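Trustunholm : les parties communes des résidences soumises à un nouveau règlement d'usage

Le conseil municipal de Trustunholm a adopté, le 25 février, le règlement d'usage applicable aux parties communes des immeubles gérés par l'office de l'habitat. Le texte concerne 61 résidences, réparties entre le centre, le quartier de Povar et le secteur de Senbridge. Il entrera en vigueur au mois de mai, après affichage dans chaque hall d'entrée et envoi d'un exemplaire à l'ensemble des titulaires d'un bail.

Le règlement précédent ne traitait de l'encombrement des paliers que dans un article de portée générale, qui interdisait tout dépôt d'objets sans autre précision. Son application variait d'un immeuble à l'autre. Certains gardiens toléraient les paillassons, les porte-parapluies et les meubles à chaussures, d'autres en demandaient le retrait immédiat. Au cours du dernier exercice, l'office a enregistré 855 signalements relatifs à l'occupation des couloirs, des cages d'escalier et des locaux à vélos. La part des chaussures et des meubles destinés à les ranger y est qualifiée de « prépondérante » par le rapport de présentation.

Le nouveau texte distingue désormais trois catégories d'espaces. Dans les circulations dites protégées, à savoir les escaliers encloisonnés et les sas, aucun objet ne pourra être laissé, même pour une courte durée. Dans les couloirs ordinaires, seul le paillasson sera admis, à condition qu'il ne dépasse pas la largeur de la porte. Dans les vestibules fermés desservant un ou deux logements, un meuble bas pourra être installé sur déclaration préalable, sous réserve que le passage libre demeure conforme aux prescriptions du service de sécurité.

La déclaration sera gratuite. Elle devra mentionner les dimensions du meuble, son emplacement et l'accord écrit du voisin lorsque le vestibule est partagé. L'absence de réponse de l'office dans le délai indiqué sur le formulaire vaudra acceptation. Les meubles à chaussures ouverts, à étagères, relèvent du même régime que les meubles fermés, le groupe de travail ayant écarté la proposition initiale qui réservait l'autorisation aux seconds.
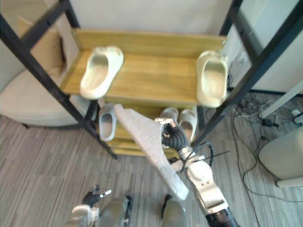 Gilang Simanjuntak a fait valoir en séance que la déclaration préalable constituait une formalité excessive pour un meuble que chacun peut déplacer d'une main, et que les locataires des vestibules fermés n'avaient jamais été à l'origine des difficultés constatées. Il a demandé que la mesure soit limitée aux meubles fixés au mur. L'amendement déposé en ce sens a été rejeté.

En réponse, la présidence de séance a rappelé que le service de sécurité avait rendu un avis défavorable à toute dispense générale. Les visites effectuées à Senbridge ont mis en évidence des vestibules dont la porte palière ne s'ouvrait plus entièrement. La déclaration doit permettre de traiter ces situations avant la pose du meuble, et d'éviter les courriers de mise en demeure que l'office adressait jusqu'à présent après coup.

Le chapitre consacré aux revêtements de sol a donné lieu à des échanges plus longs. Les tapis et moquettes posés par les occupants dans les parties communes devront être retirés avant l'entrée en vigueur du règlement, à l'exception de ceux des vestibules fermés, qui pourront être maintenus s'ils sont de faible épaisseur et correctement fixés. L'entretien de ces revêtements restera à la charge des occupants. À l'intérieur des logements, le règlement ne modifie aucune des dispositions du bail ; il se borne à recommander la pose d'un tapis dans l'entrée et le séjour des immeubles anciens de Povar, dont les planchers transmettent fortement les bruits de pas.

Une recommandation complémentaire invite les occupants de ces mêmes immeubles à retirer leurs chaussures d'extérieur à leur domicile. Elle n'a pas de caractère contraignant et ne pourra fonder aucune sanction.

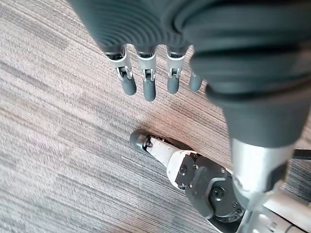

Une locataire de Povar a objecté, lors de la consultation écrite, que la recommandation faisait peser sur les habitants un défaut d'isolation dont l'office a connaissance de longue date, et qu'un tapis acheté à leurs frais ne saurait remplacer des travaux. Elle a en outre souhaité que le calendrier de réfection des planchers soit annexé au règlement.

Cette observation a été partiellement retenue. Le calendrier ne figurera pas en annexe, au motif qu'il dépend du vote annuel du budget, mais il sera publié séparément et mis à jour après chaque tranche de travaux. La première tranche porte sur 19 immeubles de Povar. Les études acoustiques ont été confiées au bureau Saragih, dont les conclusions seront présentées aux représentants des locataires avant l'attribution des marchés.

La consultation écrite, ouverte à l'ensemble des foyers concernés, a recueilli 1 027 réponses. Les avis favorables au principe d'un règlement unique l'emportent nettement. Les réserves portent surtout sur les modalités de contrôle et sur le sort des objets retirés. Sur ce dernier point, le texte adopté prévoit un avertissement affiché sur la porte du logement, puis un second adressé par courrier. L'objet ne pourra être enlevé qu'à l'issue de cette procédure et sera conservé dans un local de l'office, où son propriétaire pourra le reprendre sans frais sur présentation d'une pièce d'identité.

Les poussettes et les fauteuils roulants font l'objet d'un article distinct. Ils pourront stationner au rez-de-chaussée, aux emplacements matérialisés au sol. Dans les résidences dépourvues d'un espace suffisant, l'office s'engage à étudier l'aménagement d'un local fermé à clé, à la demande des occupants. Les vélos demeurent exclus des halls, y compris lorsqu'ils sont pliés.

L'attention des locataires est également appelée sur le mobilier déjà en place. Les meubles installés dans un vestibule fermé avant l'adoption du règlement devront être déclarés dans les mêmes conditions que les meubles neufs, mais leurs propriétaires bénéficieront d'un délai supplémentaire. 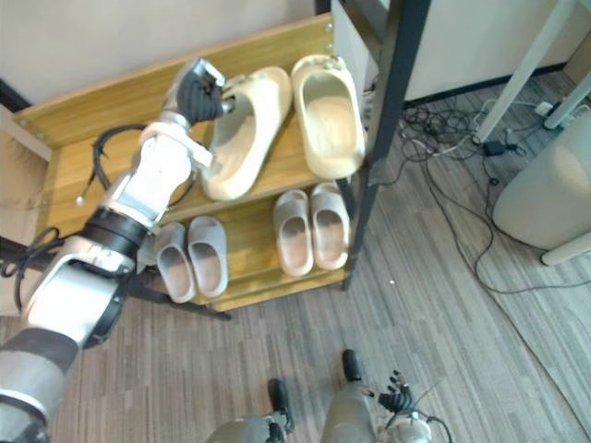 Ce délai courra jusqu'à la visite annuelle de l'immeuble, au cours de laquelle le gardien pourra remettre le formulaire et aider à le remplir. Aucun retrait ne sera demandé dans l'intervalle, sauf danger immédiat constaté par le service de sécurité. Les occupants qui auraient reçu, sous l'empire de l'ancien règlement, une mise en demeure restée sans suite pour un meuble désormais admissible peuvent en solliciter l'annulation par simple lettre.

Le formulaire de déclaration sera disponible à l'accueil de l'office, dans les loges et à la mairie annexe de Senbridge. Une version en gros caractères sera fournie sur demande. Les locataires qui ne peuvent se déplacer pourront effectuer leur déclaration par téléphone ; un récépissé leur sera alors adressé par voie postale.

Le texte intégral du règlement, l'avis du service de sécurité et la synthèse de la consultation peuvent être consultés à l'hôtel de ville de Trustunholm, au bureau de l'habitat, aux heures habituelles d'ouverture. Les recours éventuels doivent être adressés par écrit au secrétariat général, dans les délais mentionnés au bas de la délibération.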